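Home Technology Short Course, Sendcombe
Handout 7: Small players, chargers and cable sense

Bring this to the November session, we start 13:00 sharp. Notes only, fill in the gaps yourselves. Topic is charging and storing small gadgets at home without making a mess of the sockets. Read sections 1 and 2 before you come.
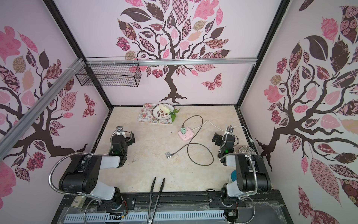 Reading time: 7 minutes

1. The power strip
One strip per work surface. Flat on the surface, sockets up, never under a cloth or a cushion. Adapters: check the pins match before you push. Don't plug one strip into another (came up in the test last year, lots of marks lost).
Long leads: wide curves are fine, tight kinks are not. Trace each one with your finger, plug to tip, before switching on. Keep food and plants well back from the sockets.

2. Small music players
Clip type, no screen, controls on a wheel. Centre button usually play/pause, but check the booklet.

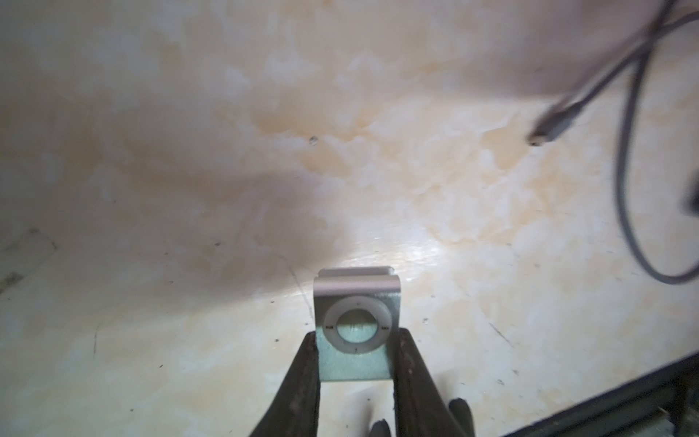

Hold by the sides so you don't press anything. Wipe with a dry cloth, wheel last. Check the clip spring. Old battery left flat for months may not take a charge at all, so note the time when you plug in and look again after 20 minutes. Any swelling or smell, stop and unplug.

3. Connecting
Player in one hand, lead in the other. Line up first, then push straight. No wiggling!! Most broken sockets come from going in at a slant.
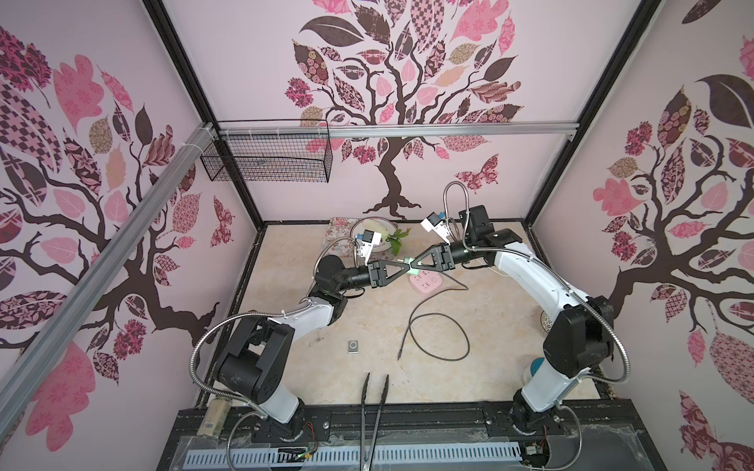 If it wont go in, turn the plug over and try once more, then stop. Wrong lead is the likley answer. Put odd leads back in the Rilosico box, not in your bag.

4. Where leads run
Thick and thin leads get treated differently. Thin ones tangle, so loop loosely, tie once. Thick ones stay put but they pull, so give them slack near the plug. Avoid crossing if you can.

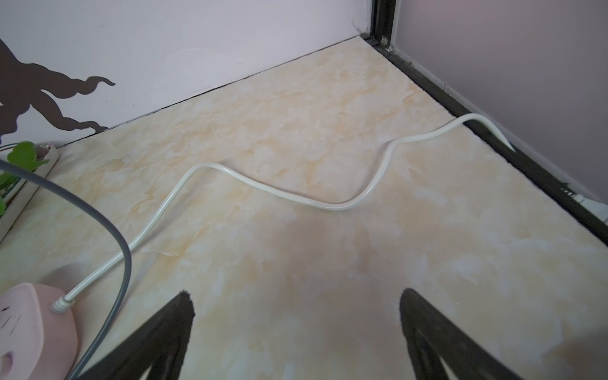 Fig. 4. White cable plugged into the pink strip, with a thicker grey one crossing it.

For next time: sketch the sockets and leads at your own desk, mark every crossing. Half a page. Hand in at the Deltton desk.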